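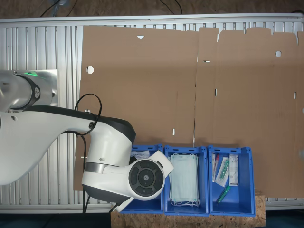 arm over the bins, flat box blank behind

toolcrib_ed
Ok so 2 years of "it'll do your packing next" and we're at one arm, three blue bins. Masks in the middle one, packets and bits of medical stuff in the others. Can a machine do kitting yet, yes or no. Boss at Skaststead wants a number from me by February

mossback30
picking, yes. folding that cardboard, no. Look at all the slits and flaps on it. I'd bet lunch on a person still doing the box

Zindow
disagree. Box erectors have existed forever, thats a solved problem

mossback30
a box erector does one size all day. we run 14 sizes at Brimari and half of them get changed over by hand. not the same thing as one arm doing the fold AND the fill

Zindow
fair on the changeover. still think you're too gloomy

pallet_queen
The masks would worry me more than the box. Soft, stacked, ear loops hanging out. Grab one get four. I packed those for a whole winter and even my fingers got it wrong

toolcrib_ed
loops are my worry too. Suction maybe?

pallet_queen
on a mask? it breathes lol. you'd pull air right thru it

Zindow
depends on the pump, seen it done w/ fabric

toolcrib_ed
Willems quoted us for a cell, 345 kits a shift. didnt say who deals with the jams

mossback30
you do. you deal with the jams

laundrydad
Wake me when one can do socks. Home stuff is way harder imo, at least a bin stays where you put it

pallet_queen
socks are easier than masks, I will die on this hill

toolcrib_ed
telling boss picking maybe, boxes by hand for now. will post if Willems lets us send them a crate of our own parts to try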